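February, mid-morning. Produce stand mock-up, Flasesano fit-out. Notes on the stand, the fake veg and the baskets.

Walked the aisle again before anyone had moved things about. The layout drawing from Dudton says "farm shop feel" in the margin, three times, and I still don't know what I'm meant to measure that against. So I've stuck to what a person would do here: walk up with a basket, look, reach, put something in, walk on.

**The stand.** Light wood, slatted front, angled bins. It looks well enough from the aisle. I'm less sure about the angle. Real sweet potatoes have weight and stay where you put them. Ours are hollow and slide if you pull one from the bottom of the heap. Mathebula say the slope is the same as on their shop version and that the problem is our stock. Maybe. I'd like to see their shop version with hollow sweet potatoes in it before I agree.

The decorative slots in the side panel collect dust. I ran a cloth over them at the start of the week and could do it again now. Whoever picked that pattern has never had to clean it.

**Stock.** The invoice from Estow says 1391 pieces for the whole order. I have no intention of checking that by hand, and I don't think they did either. What I care about is whether each bin reads as the thing it is from a few steps off. My marks:

- Tomatoes: good. The paler ones help, as a heap all in one red would look like a heap of balls.
- Sweet potatoes: good colour, wrong weight, see above.
- Napa cabbage: best of the lot. The leafy ends are convincing even close up. Need to stay facing the same way or the row turns into a muddle.
- Cucumbers: fine when packed tight. Take a few out and the rest roll.
- Chillies: the red among the green is right. Too shiny.
- Carrots: the tops shed. I keep finding bits of green on the carpet and I don't believe the "fixed foliage" line on the packing slip.

Also, a carrot keeps turning up among the sweet potatoes. I put it back, it returns. Either we give carrots a bin that people notice or we accept that they'll be dropped in the nearest one.

**Baskets.** White translucent plastic, one handle. I asked for the darker ones and was told these are "more neutral". My worry was that they'd vanish against the carpet, given that you can see the stripes through the bottom. 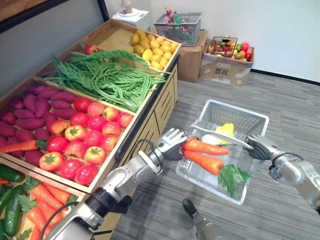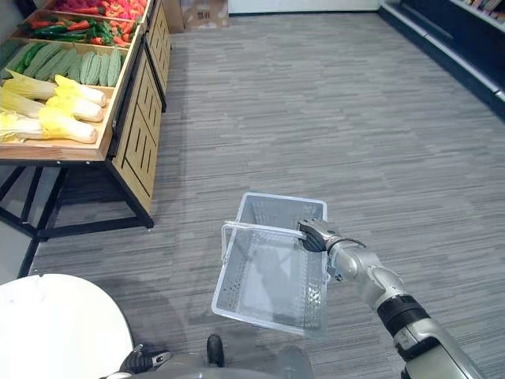

Yolotzin Pacheco
*Display and fittings, workshop notes*

Having looked at both, I'll give way on part of this. With something orange in it the basket shows up perfectly well. Empty, I still find it faint over those stripes, and I'd want it tried on plain flooring before we order 400 of them. The quote covers 610 if we include the second site, and nobody has told me why the second site needs more baskets per aisle than this one.

The handle is a separate matter. It folds down over one side, and then you have to fish for it. I tried it with gloves on, as the cold store staff would, and missed it twice. Dudton's answer was that people get used to it. People get used to a stone in their shoe too. I'd like a handle that stands up by itself, or a proper reason why we can't have one.

Tried loading by feel. Two carrots lie flat without trouble. A cabbage takes up far more of the floor of the basket than I expected, and the third one sits on top of the others and wobbles. The supplier's sheet calls this a "family size" basket. Small family.

**Carpet.** Grey stripe. Somebody decided the stripes would "lead the eye along the aisle". They lead mine to the bits of carrot top. I've asked whether the final floor will be carpet at all, because if it's vinyl then half of what I've written about the baskets needs doing again.

To do:

- Weigh down a batch of sweet potatoes (sand? rice?) and try the slope again.
- Ask Mathebula for the tray angle in writing.
- Dull the chillies. Matt spray on a couple first, in case it goes cloudy.
- Get one dark basket from Estow, even a used one, and stand it next to a white one.
- Move the carrots.
- Find out about the floor.

Afternoon, added later: Estow rang back. No dark baskets in stock, but they could do green. I said green against cabbages seemed a poor idea. They're sending one anyway.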